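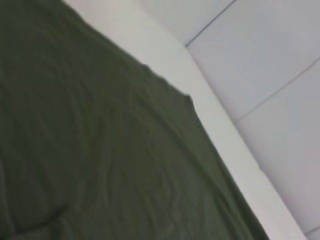
Speaker notes: Comparing two grippers and two wrist cameras on cloth
Ximena Quezada, November meetup, slot is 20 minutes with questions

Slide 1. Title
Say hello, say where I work (Skunodus, the handling group). We pick up soft things with arms. Tonight is only about the gripper and the wrist camera. The arm and the controller stayed the same for all of it, so please keep arm questions for the bar.

Slide 2. What we wanted to know
We had the Bogale two-finger gripper on the arm already. Merkamum lent us their soft-finger one for a month. Question one: does the soft one pick up a single layer of cloth more often? Question two: does a better wrist camera help more than a better gripper?
Don't read the whole slide out.

Slide 3. The view from the wrist
Leave this up for a bit. Dark green cloth with shallow creases, pale band along its edge, grey panels beyond that. The image is soft. Point at the long edge first, then at the small corner that juts out partway down. Our edge finder likes a long, fairly straight edge. It is much less happy with a step like that one.
Mention that the fold at the lower left is dark on dark. People can pick it out on a good monitor. On this projector, maybe not.

Slide 4. Test set-up
One cloth at a time, dropped, not laid out. The arm looks, chooses a grasp point on an edge, goes in, lifts and holds for a count of five. A pick counts if one layer comes up and stays up. Two layers is a fail, even if it looks nice.
682 attempts in total across the four combinations. 19 thrown out where the arm stopped on a force limit before touching anything. Those are in the spreadsheet, marked.

Slide 5. Grippers
The Bogale is quick and repeatable. The thin fingertips get under an edge well if the height is right. If the height is out by a little, they push the cloth along in front of them.
The Merkamum forgives more on height but takes two layers more often. The pads grab whatever they meet. We turned the closing force down and it got better, then the heavy cloths started slipping.
Play the clip. It has no sound, so talk over it.

Slide 6. Cameras
The old camera is the small one we have always used. The newer one is the Skumenska, with a closer focus and a bigger housing. We had to move the mount out to fit it, and that cost us reach near the side walls of the bin.
Exposure mattered more than I expected. Dark cloth next to something pale is hard — set it for the cloth and the pale part goes flat white, set it for the pale part and the creases disappear. We ended up fixing exposure by hand for each cloth colour.
Delay from picture to grasp point was 200 milliseconds with either camera, so speed didn't decide it.

Slide 7. What we kept
Bogale gripper, Skumenska camera. The Merkamum went back with a list of notes, and they were good about it.
If someone asks about suction: we didn't test it.

Slide 8. Next
Light-coloured cloth, then patterned. A shorter mount. Spreadsheet link is on the slide, leave it up during questions.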